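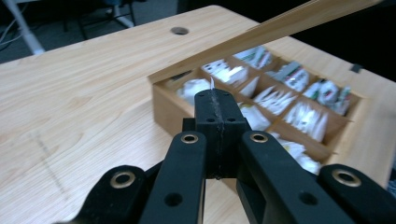 Packet box, hand-held gripper, paper tip in the fingers.

May 21, 2026

Quick one, deadline stuff all week. But people asked how the packet task is going and I keep promising a post, so.

Short version: the wrist view policy got better when we threw data away. Which annoyed me a lot.

Background for anyone new. We collect demos with a hand-held gripper, camera on it, no robot in the loop. You grab a packet out of a compartment box, or put one in, over and over. Then train on that and run it on the arm. The code is called Linora, the box task is Farier on our internal list (no idea who names these). Packets are horrible things to learn on. Thin paper, they crumple, they lean on each other, and the dividers are right there waiting for a fingertip.

So we had 3,357 demos. Everyone's instinct, mine too, was use all of it. Trained on the full pile and got a policy that hovers. Goes over the box, dithers, dips, comes back up. Sometimes pinches the divider and tugs. Very sure of itself about the divider.

Spent an evening just watching the demos back. Should of done that in the first place. Things I noticed:

Motion blur. When you move fast the packets smear, and we all move fast after the first hour. The worst of it is right at the approach, the bit where the policy needs to see edges.

Finger occlusion. The fingers sit in front of the front wall of the box, so for the near cells you're half guessing. People compensate by tilting their wrist, and everybody tilts differently.

Retries. Miss, back off, go again. Some are useful! Most just teach it to dither.

What we did was dumb. Scored each demo on two things, blur in the last stretch before the fingers close, and number of direction changes over the box. Kept the best 200. Same network, same training settings, same everything.

It stopped hovering. First run, straight down, closed on paper. I figured it was luck so I ran it again with the box rotated a bit and it still went to the paper. We ran 3 seeds after that and they all look alike, which for this task is new. Not giving success rates untill the eval is done properly, the old numbers used a different box position and I don't trust comparing.

Caveats. Near cells are still bad. Packets lying flat are still bad, nothing to pinch. And I havent ruled out that the filter just picked our 2 calmest operators, in which case the result is really about people and less about blur. The Dulletti split (same task, other operators) should settle it, training tonight.

Also want to try the Softić weighting thing, keep all the demos but down-weight the ugly ones. Feels nicer than deleting. Might be worse.

Scoring script goes up once I take my hardcoded paths out. Back to it.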